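Skisemari folding screen, wood frame, $209
Reviewed by Tamsin Delacroix, February 7, 2021

I bought this screen to close off a desk corner in a large shared workspace. The room has a hard gray floor and not much in the way of walls, so I wanted something tall that would still let some daylight in. I looked at the Plollness too, but it was heavier and I move things often. 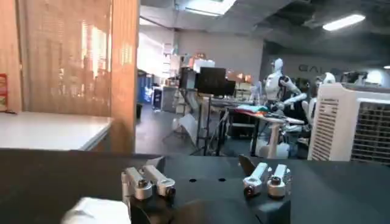
Setup took 19 minutes by myself. The hinges came attached, and the panels only had to be unwrapped and stood up. One hinge screw was loose and I tightened it by hand. The wood has a warm tone, and the textured panels let light through in daytime. It does very little for noise. If you want quiet, spend the money on something padded.

I keep a white desk right up against it. You need to leave a bit of an angle between the panels or it wobbles when the desk gets bumped.
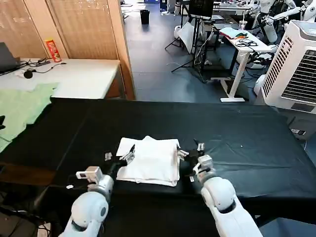 Dust is my main complaint. It settles in the texture and a cloth just pushes it around, so I use the brush end of the vacuum. The feet have no pads either, and I added felt ones.

Four stars. I would buy it again at this price, but not at the full $867 for the set.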